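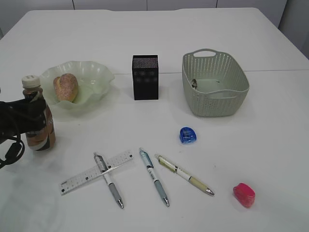

20 April 2018

The arm stopped again, this time with its fingers around the coffee-colored bottle, and it would not let go. Run 34. I pressed release. I pressed it harder, as if the screen cared. The log said "grip complete" and then, a second later, "grip not started," and it has held both opinions ever since.

Salma Soliman came over, read the log twice and asked whether I'd tried turning it off. I had not, for the good reason that the Wemard gripper is supposed to hold when it loses power and the bad reason that I didn't want to find out. We left everything on the table where it was, bowl, bread roll, pens and all, and went through the manual. Page 101 says a fault of this type "should be cleared by the operator." Thank you, page 101.

What bothers me is the stop button. It did stop the arm. It also locked out the manual release for 16 seconds, and if that had been my thumb in there and not a bottle, 16 seconds is a long time to stand being polite to a machine. Salma wants it written up as a safety matter, not a bug. I had already filed it as a bug. Refiled.

Called Misico. They wanted the firmware version, which lives on a sticker on the underside of the base - so that was me on the floor with my phone light, reading numbers to a man named Ouali who kept saying "and the next one?" They think it's the same thing the Praltmont site had in September. Nice of them to mention it now.

No more runs until they call back. We had 40 planned. I had soup at nine and went to bed annoyed.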